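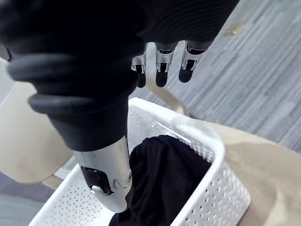

Mudgway Trarura 吸入式捕蚊器使用评测

2026年5月13日

天一热，阳台和院子里的蚊子就多起来了。家里有小孩，不太愿意天天点蚊香，电热蚊香液在半敞开的阳台上又基本没用，所以去年 8 月买了这台 Mudgway 的 Trarura 捕蚊器，从夏末用到收起来，今年开春后又拿出来接着用。下面按外观、安装、噪音、效果、清理、续航这几个方面说一说，产品是自己花钱买的，买的时候 200 元，现在的价格请以店里为准。

先说它是什么

Trarura 属于吸入式捕蚊器，工作方式和老式的高压电网灭蚊灯不一样。顶部有一圈紫外灯珠，用来吸引有趋光性的小飞虫，灯下面是一个风扇，虫子靠近进风口就会被气流带进去，落到底部的集虫盒里，过一段时间风干而死。整个过程没有电击，也就没有那种噼啪声和焦糊味。

除了灯以外，集虫盒上方还有一个小槽，可以放诱蚊剂。包装里送了一片，气味有点酸，说明书上写的是模拟人体汗液的成分。用完之后可以另外买补充装，也可以空着不放。

这里要先讲清楚一件事：蚊子找人主要靠二氧化碳、体温和皮肤气味，光线的作用有限。单靠紫外灯，抓到的多半是蛾子、小飞虫和摇蚊，真正叮人的蚊子只占一部分。市面上所有只靠灯光的捕蚊器都有这个局限，Trarura 加了诱蚊剂，情况稍好，但也谈不上彻底解决。如果指望插上电以后晚上坐在旁边就一个包都没有，那会失望的。

外观和做工

机身是一个上窄下宽的圆筒，灰白色塑料外壳，表面是磨砂的，不容易留指纹。顶盖上有提手，可以挂起来，也可以放在桌上或地上。体积比普通热水壶略高一点，一只手拎着没有问题。

塑料的厚度中规中矩，接缝还算整齐，我这台的顶盖卡扣偏紧，刚开始每次都要用点力气才能拧开，用了一段时间之后顺手多了。底部有一圈橡胶垫，放在瓷砖上不会滑。进风口有格栅，间距比较小，大人的手指伸不进去，小孩的手指我建议还是别让他试，挂高一点最省心。

不太满意的是外壳颜色。浅色放在院子里很容易显脏，下过雨之后筒身上会溅到泥点，磨砂表面擦起来比光面费事，要用湿布蘸一点洗洁精才擦得干净。店里还有深绿色可选，如果主要放室外，深色更合适。

安装和摆放

没有什么安装可言，装上集虫盒，放好诱蚊剂，接上电源就能用。电源线长 2 米，对室内来说够了，对院子来说偏短，我后来接了一个户外用的防水插座。注意主机本身只是防溅，不能淋雨，说明书里也写了不要在露天长时间放置。我家放在屋檐下，斜风雨还是会飘进来，所以一看天气要变就把它收回屋里。

摆放位置对效果影响很大，这一点值得多说几句。

第一次用的时候，我直接把它放在了餐桌上，想着离人近一点保护得好一点。那天晚上腿上还是被叮了好几个包，集虫盒里倒是有不少小飞虫。后来才明白，把诱虫的东西放在人旁边，等于把虫子一起引过来，而人对蚊子的吸引力又比机器大得多。

之后换到了院子靠墙的角落，离座位有几步远，旁边是一排绣球花，背阴，潮湿，白天蚊子本来就喜欢躲在那里。换了位置之后，集虫盒里的蚊子明显多了，坐着的地方也清净了一些。

高度方面，我试过放地上和挂在晾衣杆上，最后觉得放在矮凳上，大致在膝盖到腰之间的高度比较合适。蚊子飞得不高，常常围着脚踝转，挂得太高收获反而少。

还有光线。周围如果有别的灯，尤其是白光的庭院灯，捕蚊器的灯就显得很弱，吸引力大打折扣。天黑以后关掉附近的灯，只留它一盏，效果最好。人坐着的地方如果需要照明，换成暖黄色的灯泡，招来的虫子会少一些。

噪音

风扇分高低两档。低档标称 36 分贝，我没有专业仪器，只能说主观感受：放在卧室里，关了窗，能听到轻微的风声，跟电脑风扇差不多，我自己能睡着，家里睡眠浅的人觉得有点吵。高档声音大不少，放在室外没有关系，放在卧室就不合适了。

另外它的紫外灯是蓝紫色的，亮度不低，夜里放在床头会很刺眼。说明书上也提醒不要长时间直视灯光。卧室要用的话，我建议睡前一两个小时关上门窗、关灯，让它自己在屋里开着，人进去睡觉的时候关掉，再配合蚊帐。这样噪音和灯光都不是问题。

效果

这是大家最关心的部分，我尽量如实写。

室外，无风的傍晚，放在前面说的那个角落，开高档，放诱蚊剂。第二天早上打开集虫盒，里面有一层虫子，以小飞虫和蛾子居多，蚊子也能找到一些，其中有身上带白色斑纹的那种花蚊子，也有普通的褐色蚊子。花蚊子白天活动多，清早和傍晚最凶，所以如果只在晚上开机，抓到的会偏少。后来改成下午就打开，情况有所改善。

有风的晚上，收获很差。风把诱蚊剂的气味吹散了，而且蚊子在风里本来就飞不稳。这种天气我索性不开，在座位边上放一台普通电风扇对着腿吹，驱蚊的作用比捕蚊器还明显。

室内，效果比室外稳定。房间小，门窗关好，又没有人在里面的时候，进来的蚊子迟早会靠近它。我在朝北的书房里用得最多，那间窗外有树，纱窗又有点旧，以前每天晚上都能听见嗡嗡声，用了之后少了很多。要提醒的是人在屋里的时候不要抱太大希望，该喷驱蚊液还是要喷。

诱蚊剂放与不放，区别有，但没有宣传图上那么夸张。刚拆封时气味最重，过些日子就淡了，这时候再看集虫盒，蚊子的比例会下降，小飞虫倒是照旧。补充装单买不便宜，我现在只在蚊子最多的那段时间放，其他时候空着。

误伤的问题也要说一下。紫外灯吸引的是所有趋光的昆虫，我在集虫盒里见过草蛉和小甲虫，这些对花园是有益的，看着有点可惜。如果家里种了很多花草，又在意这一点，不建议整夜开着，蚊子活动的高峰时段开一阵就够了。

清理

集虫盒在底部，逆时针转一下就能取下来。盒子内壁有一道翻边，防止虫子爬出来，风扇停了以后还有一个小挡板会落下来。挡板是靠自重落下的，机身如果没有放平，有时候关不严，我碰到过关机以后又有活蚊子飞出来的情况。现在的做法是关机之前确认放平，关了以后再等一晚上才去倒。

虫子倒掉以后，盒子可以直接用水冲，晾干再装回去。盒子内侧有一些加强筋，虫子的碎片容易卡在缝里，用旧牙刷刷一刷就好。风扇叶片清理起来麻烦一点，要把顶盖和格栅都拆开，叶片上会粘一层灰和鳞粉，不清理的话风声会变大，吸力也会变小。拆之前一定要拔掉电源。

我的习惯是集虫盒每周倒一次，风扇一个月擦一次。潮湿天气里不及时倒，盒子会有味道。

续航

Trarura 内置了一块 2,000 毫安时的电池，可以脱离电源使用，这也是当时选它的一个理由，想着露营的时候能带着。实际用下来，这块电池更像是应急用的。开低档还能撑过一顿晚饭，开高档就很勉强了，吃到后半段风扇明显变慢。好在它可以边充边用，接充电宝也行，去 Motudside 湖边露营那次就是全程接着充电宝用的，一晚上没有断电。

湖边的效果倒是出乎意料地一般。那边水草多，蚊子密度和家里不是一个量级，一台小机器放在帐篷外面起不了多大作用。那天晚上真正管用的还是长袖长裤、含避蚊胺的驱蚊液和帐篷自带的纱网。所以如果买它主要是为了露营，我的建议是省下这笔钱，买一瓶好的驱蚊液和一顶带纱网的天幕。

和 Cendcombe 的对比

之前家里用过一台 Cendcombe 的电击式灭蚊灯，正好可以对照着说。

Cendcombe 那台是电网式的，灯更亮，虫子碰到电网会响，杀得很直接，声音在夜里挺吓人，虫子的碎屑也会溅出来，不适合放在餐桌和厨房附近。它的优点是没有风扇，平时安静，清理也只要刷一刷底盘。抓到的同样以蛾子和飞虫为主，蚊子个头小，有时候还会从电网的间隙里穿过去。

Trarura 有持续的风声，但没有突然的响动，小孩在家时更放心。对蚊子这种飞行能力弱的虫子，气流比电网有效。蛾子个头大的话，反而会在进风口外面扑腾，吸不进去。

两台都用过之后，室内我选 Trarura。仓库和车库这种地方，Cendcombe 那台仍在服役，没有必要换。

比捕蚊器更要紧的事

用了这么久，感受最深的还是清理积水。去年有一阵不管怎么换位置，院子里的蚊子都不见少，后来才发现花盆托盘里一直有水，墙边一只倒扣不严的旧水桶里也有，水里全是孑孓。把这些倒干净，雨水槽里的落叶也掏了，过了一周多，蚊子就明显少下来。

夏天蚊子从卵到成虫只要一周多，所以积水每周检查一次比较稳妥。托盘、浇花壶、玩具、遮雨布凹下去的地方、空调外机接水的桶，都容易漏掉。养睡莲的水缸不方便换水，可以养几条小鱼，或者用专门的生物灭蚊颗粒，按说明投放。

纱窗也值得花点功夫。边框的毛条老化以后会留缝，换一卷毛条花不了多少钱。做完这些再来用捕蚊器，才看得出它的作用。

优点

没有电击声，没有烟和药味，室内用比较放心。
集虫盒拆装方便，可以水洗。
可以接充电宝，换地方用很灵活。
低档噪音能接受。

缺点

电池容量小，高档撑不了多久。
电源线对院子来说偏短，机身又不能淋雨。
挡板要放平才关得严。
浅色外壳不耐脏。
诱蚊剂补充装偏贵，有效时间不长。

适合谁买

家里有一两间容易进蚊子的房间，又不喜欢蚊香味的，可以买。有带屋檐的阳台或者小院子，愿意花时间试几个位置的，也可以考虑。院子很大、靠近水塘，或者主要想带出去露营的，不太推荐。

我给它的评价是中等偏上。今年会继续用，下半年如果风扇或者灯珠出了问题，再回来补充。

补充：有人问冬天怎么收。我是把集虫盒洗净晾干，诱蚊剂扔掉，电池充到一半左右，装回原来的纸箱放在柜子里。今年拿出来时充电正常，风扇转起来也没有异响。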